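Nornbridge Workshop Newsletter, October

Bench notes: small gears on a covered table
Compiled by Ülle Rebane

The gear bench has moved to a cloth surface for loose-part work. Several members have asked what the arrangement is and what they are expected to do with it. The notes cover the cloth, the parts, the order of assembly, and the floor under the table.
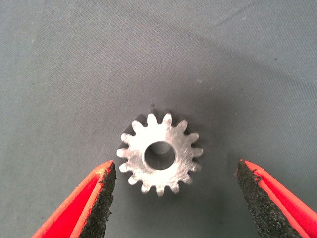
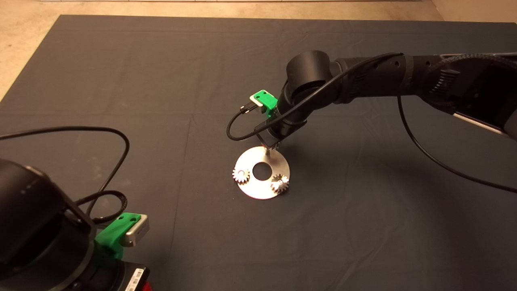
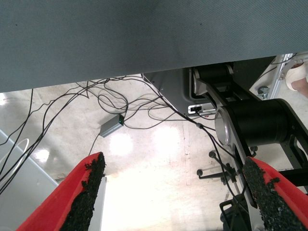
The cloth

Bare tabletop is a poor surface for small round parts. A gear set down on edge rolls, and a gear set down flat on a hard top is difficult to get a fingertip under. A woven cloth gives enough friction to stop the first problem and enough give to reduce the second.

Gray was chosen over white and over the green baize that Tirta Liew offered from the old drawing office. Against white, the white gears disappear at arm's length. Against green, they show up well but the metal ones pick up a tint that makes surface wear hard to judge. A dark gray is a compromise and shows both. It also shows lint, and lint in a gear tooth is the most frequent fault written up in the Gakalow assembly log.

Lay the cloth flat and smooth it outward from the middle. Fold lines come back after storage and a small gear will sit at a slight angle on one. If a crease will not lie down, move the work to a flatter patch. Do not iron the cloth on the table. The pale smudges do not affect anything and do not need to be reported.

Shake the cloth out before each session, outdoors, after checking that there is nothing on it. We have lost two bushings to the hedge.

The parts

The bench stock has three kinds of part in general use.

Metal spur gears. The small silver one with 15 teeth is the most common. The faces are brushed and most have light scratches and machining lines, which are acceptable. Reject a gear for a damaged tooth or a burr inside the bore. Run a fingernail around the bore on both sides before use. The teeth have rounded tips, so a chipped one is easier to find by rotating the gear against a straightedge than by eye under the overhead light, where the glare off one side of the face hides the teeth on the other.

White toothed gears. These are lighter, pick up grease marks, and should be handled with clean hands. Keep them off the solvent tray. They may be set down on top of a metal part while you work, but one that overhangs an edge will be knocked off sooner or later.

Discs and shafts. The round metal disc with the cut-out center serves as a flat base for trial layouts. The slender shaft stands on it upright. The disc is reflective enough to throw a bright spot off its rim, so turn the lamp away if you are reading a gauge.

Stock is kept in tray 2720 on the Plenside rack. The tray holds up to 300 pieces and is checked when it falls below 100. Please write withdrawals on the card. Ningsih Wuisan does the reordering and works from the card, and has no way of knowing about gears that are in a coat pocket.

Order of work

1. Clear the cloth and smooth it.
2. Put the disc down first, near the middle of the cloth, and leave a hand's width on every side.
3. Inspect each gear, both faces and the bore, then set it down flat with the better face up.
4. Bring the shaft in vertically. Hold it by the upper end only. A shaft gripped low cannot be seen at the point where it meets the work.
5. Lower it until it touches, then pause before letting go. Most toppled shafts are released a moment early.
6. Fit gears one at a time. Turn each one by hand before adding the next.
7. Return unused parts to the tray with the metal and white gears in separate compartments.

Step 5 was added at the request of Prasetyo Pelupessy, who ran the September sessions and kept a tally. He also suggests working from the far side of the cloth toward yourself, so that your sleeve does not pass over finished work. That is advice and has not gone into the numbered list.

Under the table

Cables at this end of the room run across the concrete floor, and a number of them drop from under the tabletop. They are to be left where they are for now. If a part falls, do the following.

Stop and note where it landed before moving your feet. The floor is pale and glossy, and the window reflections on it make a small silver gear very hard to see from standing height. Crouch and look along the surface at a low angle - a torch laid flat on the concrete works better than one held above it. Look along the cable loops first. A rolling gear stops against the first cable it meets.

Do not pull a cable to get at a part. The small gray box on the floor with the green indicator light stays powered and stays put. Use the magnetic pickup for steel parts and the long tweezers for the white gears. Both hang on the hook by the door.

Yoga Lumbantobing has drawn up a proposal for floor trunking along the back of the table, with a removable lid. It would leave the cable lengths unchanged. The drawing is pinned to the board and comments can be penciled on it until the end of October. The open question is whether the trunking should run straight or follow the curve the thicker cable takes at present. Straight is tidier and needs one more bracket.

Still needed

A second cloth in the same gray, to allow for washing. The weave should be fine; the sample from the market snagged on gear teeth and was returned.

A lint roller. The last one has been used up.

3 shallow dishes with flat bottoms for parts awaiting inspection. Jar lids have been tried and they tip.

Offers to Ülle at the front desk, before 4 p.m.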